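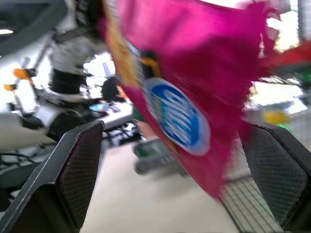 Have you ever wondered why wrestlers spend so much time fighting over wrists and hands before anybody gets thrown? I wondered too, when I started at the Jarklow club, and my coach said it was all about grip! Think about a shiny pink snack bag, the kind with a crimped end. The plastic is smooth and creases all over the place, so a light pinch can slide right off (try it at lunch). A sweaty arm is a lot like that. If I grab it with just my fingertips, it's gone.

So how do you hold on? I learned 2 tricks. The first one is to keep my thumb next to my fingers, so my whole hand works like a hook. The second is to grab where the arm gets skinny, right above the wrist bone, because the hand is wider and stops me from sliding off the end. Pretty sneaky, huh?

Getting away is fun too! Look for the spot where the other kid's thumb meets the fingertips. That's the weak part of the hold. Turn your arm so the thin side of your wrist points at that gap, then pull through it fast. My first summer, in August, I pulled the wrong way for about 3 weeks and got stuck every single time.

Want to practice at home? Roll up a towel and have a friend hold the other end. Gentle tugs only, and stop when somebody says stop.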